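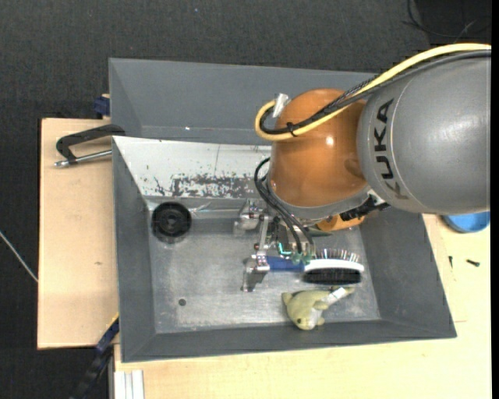
Bratu have never sounded like a band in a hurry, and Dukeck, their third album, takes its sweet time getting to you. The opener runs nearly a full minute on one bass note before the guitars come in, and when they do, wow! Two of them, tuned low, playing almost the same line but not quite, so the whole thing rubs and shimmers. Guitarist and singer Socorro Ospina says she wanted the parts to lie against each other the way a thick pale yellow cable lies along a bundle of black and gray ones, following the same bend and still easy to tell apart. Put on headphones and you hear exactly what she means. One guitar is bright and a little nasal, the other is all fuzz, and they turn every corner together.

The band started in a rented room above a tile shop, playing what Ospina cheerfully calls "surf music for people who are scared of water." The first record, Riltness, was cut in 11 days and sounds like it, in the best way. Songs bump into each other. Somebody laughs in the middle of the second verse of "Porch Dog" and they left it in. I wore out my copy of that record, and I still think the last four songs on it are as good a run as anybody has put on a debut in years.

Then came Donari, the quiet one, which lost them some of the crowd that liked to jump around. I didn't get it at first either. It clicked for me on a long drive at night, somewhere in the middle of side two, when the drums drop out and you're left with an organ and Ospina singing so close to the mike you can hear her breathe. (If you skipped it, go back. Start with "Salt Window.")

Dukeck pulls both of those bands into one. The loud songs are louder than anything on Riltness, and the slow ones have picked up the patience of Donari. They wrote 30 songs for it and kept 11, and Ospina swears she doesn't miss the others, although one of them has been sneaking into the encore all summer and it's a monster.

"We'd play a song on Wednesday and if we couldn't remember how it went by the weekend, it was gone," she says. "That was the whole system. The bass player kept notes, so he cheated."

My favorite is "Half a Ladder," track six, which starts as a waltz and changes its mind. There's a drum fill going into the last chorus that trips over itself and lands a beat later than you expect, and every time I hear it I grin like a kid. The lyrics are about moving your mother out of her apartment, boxes in the hall, the neighbor's radio coming through the wall. Ospina sings it flat and plain and lets the guitars do the crying.

Live, they stretch it out to twice the length. I caught them in July in a room that holds 338 people, packed to the doors, with the air conditioning losing badly. They played for 20 minutes before anyone on stage said a word, just one song sliding into the next, and then Ospina leaned in and said, "Hi, we're Bratu," and the place fell apart. The merch table had sold out of the new record before the opening act finished. I bought a shirt two sizes too big and wore it home.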